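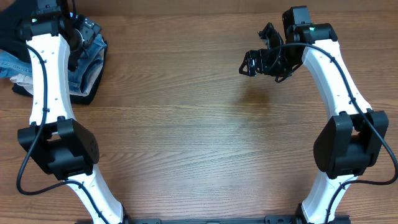 5.2 Cable-induced wrist faults

Figure 4. Two-arm station used in the folding trials. The left gripper is over the clothing stack and the right gripper is held above the bare table. On both arms the external cable is clipped along the white links and bows out at the elbow.

The most common hardware fault in our trials came from the cable. We ran 1663 pick attempts on stacked garments at the Tenditz site, and 118 of them ended in a protective stop. Castillo reviewed the joint logs for every stop and assigned 289 separate torque warnings to the wrist of one arm or the other. Many stops were preceded by more than one warning.

The slack at the elbow (Figure 4) is needed so that the joint can bend through its full range. When the arm reaches for the far part of the stack, the cable between the top clip and the wrist tightens. The controller reads the extra load as contact with the cloth. In mild cases the gripper closed too early and picked up nothing. In worse cases the wrist stopped with fabric already in the fingers, and an operator had to release it by hand.

We first blamed the Praneo grasp planner, and lost almost 395 attempts to changes in its contact threshold. Raising the threshold cut the number of stops but let the fingers press harder into denim seams. Herrero then repeated the same motions with no clothing on the table, and the warnings appeared at the same wrist angles. The planner settings were put back to their original values.

In October the top clip on each arm was moved and the reach limit in the Moltow controller was reduced. We do not report a fault rate for the new setup, as the garment set was also changed that month. Operators were told to press the stop button before reaching in to free a garment, even when the arm had already halted. One arm had resumed its motion after a warning cleared while a hand was near the gripper. There was no injury, but automatic resume is now disabled.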